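From: Kumudini Majumder
To: Drokby collectors list
Subject: Re: Zurora wave 2

Chun-yin Peng wrote:
> Has anyone opened the Fakir yet? I want to
> know if the cape comes off before I pay
> import shipping on one.

It does! Two little pegs at the shoulders, and he looks great without it. Mine came in April and I've been fussing with him on my desk ever since (the lantern fits either hand, by the way).

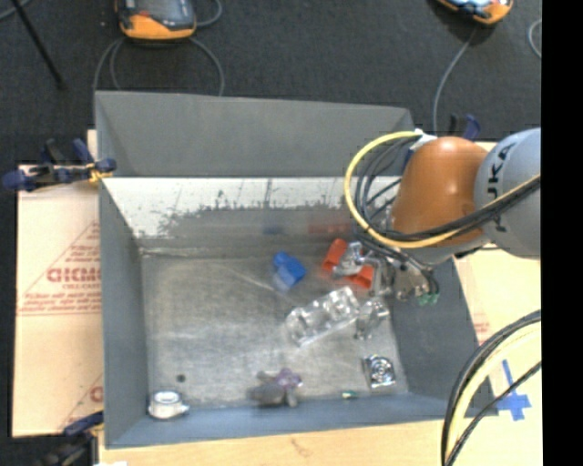
Is the Rarnosach figure limited too?
It's a run of 2,000, with 1,000 of those in the glow paint.

I paid $20 for the plain one and I'm thrilled with it. The horns are softer plastic than in wave 1, so go easy getting him out of the tray. If anyone ends up with a spare glow head, write me off list, I have wave 1 parts to swap!

Kumudini

Recent threads
Fixing loose hip joints
Zurora wave 1 checklist
Shelf risers, what do you use?
Rarnosach paint variations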